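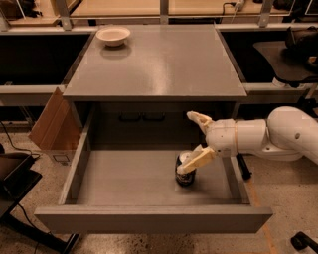

A can standing in the open drawer, bowl left on top.

Cans in a deep drawer: does it work?
Posted by Marcela Vrabec, 2022-12-01

I keep reading that drinks cans belong in a deep drawer so the top of the cabinet stays clear. I'm not convinced. Mine is a grey unit with a shiny top and a wide drawer, 820 mm across, and anything tall stood in it goes over when I shut it. My sister swears by a Stesari divider set, but it costs 17 pounds and looks like bent plastic to me. Has anyone used one for longer than a week?

Udo
Had two sets. Both slid about. I wouldn't buy a third.

Branislav Zeman
I doubt the dividers are your problem. A flat drawer floor gives a can nothing to grip, so try a rubber mat first - the cheap sort, cut to size. Then fill from the back and close it slowly. If they still topple, lay them down or leave them on top next to the bowl and stop worrying about what the tidy people say.

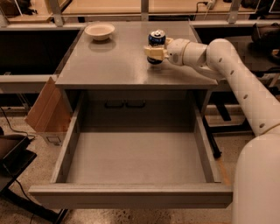

Willow wrote that she'd tried the mat and it curled at the corners by December, so weigh it down or tape it.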